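Stimik Household Help
Home > Cleaning > Hard floors

Torn paper all over a tiled floor, best way to pick it up?

Posted by Stullska
Views: 3029

I spent an evening going through old letters and statements and tore them up by hand because the shredder had packed in. I did it sitting on the floor and now I have torn paper all along the wall. The tiles are pale and so is the paper, so I keep missing bits.

The vacuum is no good. It took the small pieces and then a larger one went flat across the end of the hose. With a broom, half of it slides and the other half stays put, mostly where there is a seam between the tiles. I would like to get it all up in one go and not find scraps for the next week. Some of it has printing on it, so I also want to know what to do with it afterwards. Our council takes paper but I have read that they don't want small pieces.

3 replies

Prerka
Leaf blower. Only joking. Damp cloth.

Lech Kubiak
Member since June, 100 replies

Leave the vacuum until last. I do the first part by hand, and it takes 10 minutes at most for a pile like yours. Kneel facing the wall and use it as a backstop. Put one hand flat on the heap so that it stays where it is, and bring the other pieces in towards it with the other hand. If you push paper across an open floor it only spreads out again.

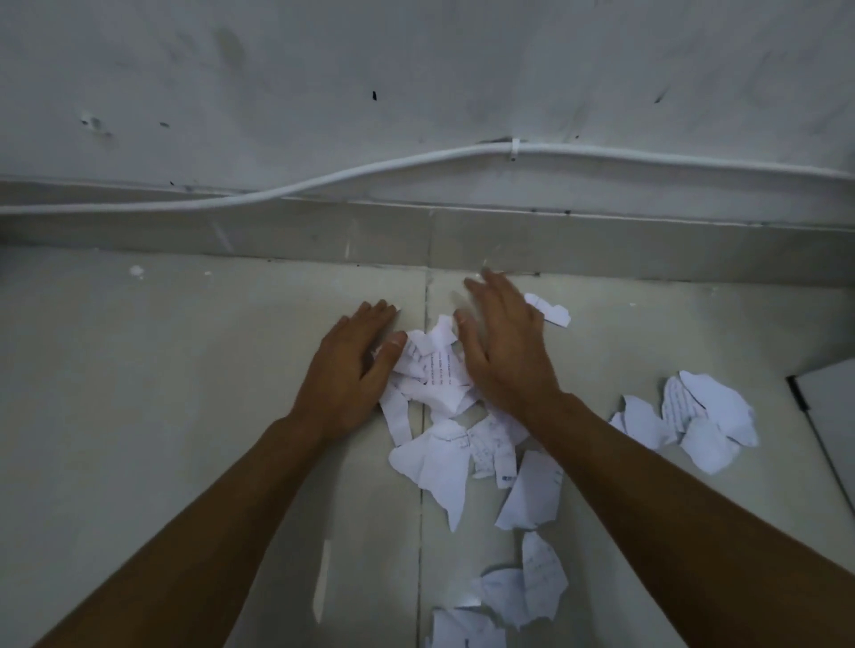

Lech Kubiak – posted 2024-03-01 – filed under Hard floors

Both hands are at the main heap there, with more scraps still lying to the right and back along the floor towards me. Press down on the heap before you try to lift it. Torn paper is springy when it is crumpled, and if you grab it loose you drop a third of it on the way to the bag.

Once the heap is up, go along the bottom of the wall with your fingertips, then the tile seams. A bit of card slid underneath will lift anything that lies too flat to pinch. A damp cloth does work for the last crumbs, but don't use it on the big pieces. Wet paper sticks to tile and you end up scraping it off. For white paper on a pale floor, switch the ceiling light off and put a torch down on the floor. The edges throw a shadow and you can see what you missed.

For the recycling, ring the council and ask. Ours will take torn paper in a tied paper bag but not shreds. Anything with an account number on it I tear again and put in the compost, a handful at a time – not the glossy sort.

Shakya
Agree with most of that. I use a dustpan with a rubber lip instead of card. Mine is 4 years old and the lip still sits flat. Also, next time tear it over a box. I do mine into an old shoebox on my lap and there is hardly anything to pick up.

Stullska
Thanks all. Torch worked, found a strip right against the skirting. Will ring the council on Monday.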